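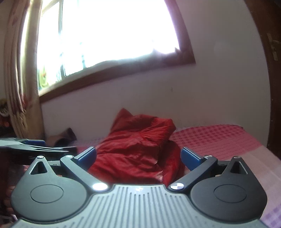 Chapter 3
Heat in the Home

In the last chapter we studied how a body stores heat. Now we will study how heat leaves a place, and why a house becomes cold in the night even when all the doors are closed.

Let us begin with a small story. In August, the family of Luana Xavier moved to a stone house in the village of Lelau. The days were very warm, but inside the rooms the air stayed pleasant until the evening. In winter it was the opposite. The stove burned from morning, and the walls still felt cold to the hand. Luana asked her teacher how the same wall can be a friend in one season and an enemy in the other.

To answer her, we need three ideas: conduction, convection and radiation. Conduction is the passing of heat through a material. Convection is the carrying of heat by moving air or water. Radiation needs no material at all, and it is how the heat of the sun comes to us.

A thick wall also needs much time to change its temperature. To warm 1000 grams of stone by one degree takes less heat than to warm the same mass of water, but a house has a great quantity of stone.

Before you continue, touch a metal spoon and a wool sock which were in the same room all night. Which one feels colder? Write your answer in your notebook. We will return to it in Section 3.2.

3.1 Conduction through a wall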